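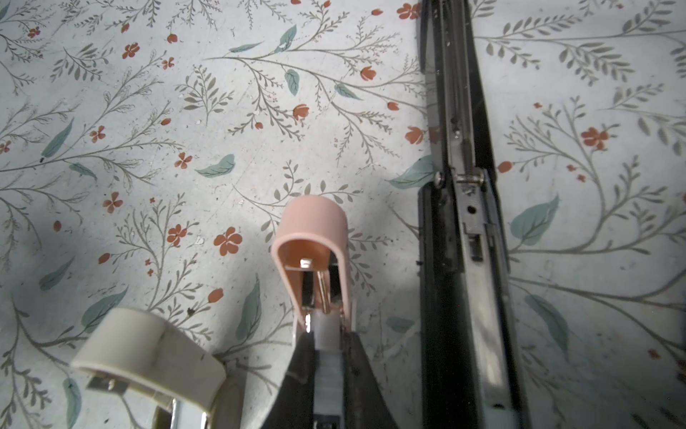
Fastening and Joining, Unit 3: Wire Staples in Paper

Instructor: Domenica Mayrhofer
Lab sections: Rongrong Yan

Last updated: Oct 6, 2025

3.1 Terms

A staple has a crown (the flat top) and two legs. Staples are sold in strips, held together by a thin coat of glue. The magazine is the channel that holds the strip. The pusher is the sliding block behind the strip, and the pusher spring moves it forward. The driver is the blade that shears the front staple off the strip and forces it down through the sheets. The anvil is the grooved plate that bends the legs.

Use these terms in lab reports. "Pin" and "clip" will be marked as errors.

3.2 The driving stroke

The stroke has three phases.

Shear. The driver contacts the crown of the front staple and breaks the glue bond with the next one. The force is small and falls off quickly.

Penetration. The leg tips enter the top sheet and pass through the stack. Force rises with the number of sheets. Each leg acts as a slender column. The channel supports it on the outside, but the length already inside the paper is held only by the paper. Most bent-leg failures start in this phase.

Clinch. The tips reach the anvil groove and turn inward. Force peaks at the end of the stroke, when the crown is pressed flat against the top sheet.

3.3 Buckling of the leg

Treat the leg as a column of length L, with modulus E and second moment of area I. The critical load is

P = (pi^2)(E)(I) / (KL)^2

K depends on the end conditions. For a leg fixed at the crown and pinned at the tip, K is close to 0.7. If the tip slides on a coated sheet, the end is closer to free and K approaches 2. The critical load then drops by a factor of eight. Coated stock should therefore be tested separately from plain stock.

For round wire of diameter d, I = (pi)(d^4)/64. Small changes in d matter a great deal. Flattened wire has two values of I, and the smaller one governs.
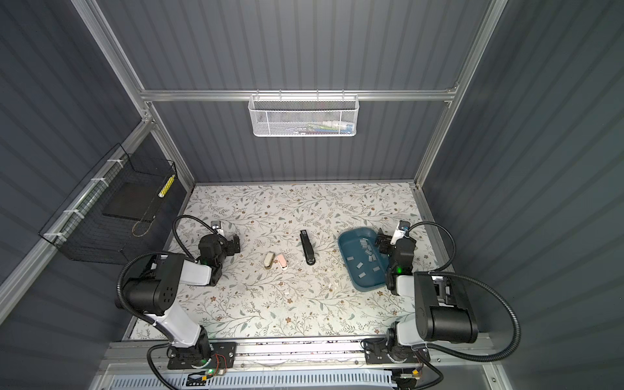 3.4 Clinch types

A standard clinch turns both legs inward under the crown. A pinning clinch turns them outward and is meant to be removed by hand. A flat clinch folds the legs tight against the back sheet, so that stacked sets lie level. Many desk anvils can be turned to give either of the first two.

Pull-out strength is highest for the standard and flat clinches. The pinning clinch fails when the legs straighten, with little damage to the paper.

3.5 Worked case

The Trernine data set, posted with the Unit 2 files, lists 216 trials on plain stock. Columns are sheet count, peak force, clinch type and result. Before fitting, drop any trial with a blank in the result column. Plot peak force against sheet count and mark the failed trials separately. Do not force the fit through the origin. The intercept includes the shear force and the return spring.

3.6 Problems

1. Derive the ratio of critical loads for K = 0.7 and K = 2.

2. A wire is flattened to half its original thickness at constant cross-sectional area. Treat both sections as rectangles. Find the change in the smaller value of I.

3. Explain why longer legs need heavier wire, using the expression in 3.3. State which phase of the stroke controls.

Show units at each step. Submit Problem 2 with a sketch of both sections.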